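Brotivberg Ice Hockey Club to open second rink at Arkasen

Sunday, February 18, 2018

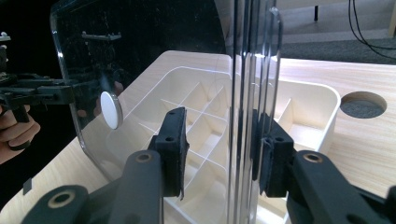

Two black gripping pads on a clear acrylic panel.

Brotivberg Ice Hockey Club has signed an agreement to take over the running of the ice hall at Arkasen from the start of next season. The agreement gives the club a second sheet of ice and brings its junior, women's and senior teams under one timetable.

The hall will serve as the home of the club's junior and women's sections. Senior matches will stay at the main arena in Brotivberg, where all league fixtures for the coming season will be played. Season tickets already bought remain valid and their holders need take no action.

At the end of January the club had 876 registered members, of whom 312 were juniors. Demand for ice time has grown in every age group, and several teams have had to train before school or late in the evening. With two rinks, the club expects to offer each junior team 54 hours of ice time before the winter break, and to end the practice of sharing sessions between age groups.

Akbulut, the club's main sponsor, has extended its support to cover the junior section at Arkasen. Its name will appear on junior shirts and at centre ice. Flevance will supply skates and protective kit for the loan scheme, which lets new players try the sport without buying their own equipment. The terms of both agreements are confidential.

Work on the changing rooms and the players' benches will be carried out during the summer. Public skating at Arkasen will continue on weekend afternoons – prices will stay as they are until the end of the present season – and the figure skating section will keep its current sessions. School groups with existing bookings will be contacted by the hall office.

Trials for the under-14 and under-16 squads will be held at Arkasen once the ice is laid. Players need not be members of the club to attend, but must be registered by a parent or guardian beforehand. Forms are available from the club office and at the Arkasen ticket desk.

Media enquiries should be addressed to the press office, Brotivberg Ice Hockey Club. Requests to visit the hall during the summer works must be made in writing.

ENDS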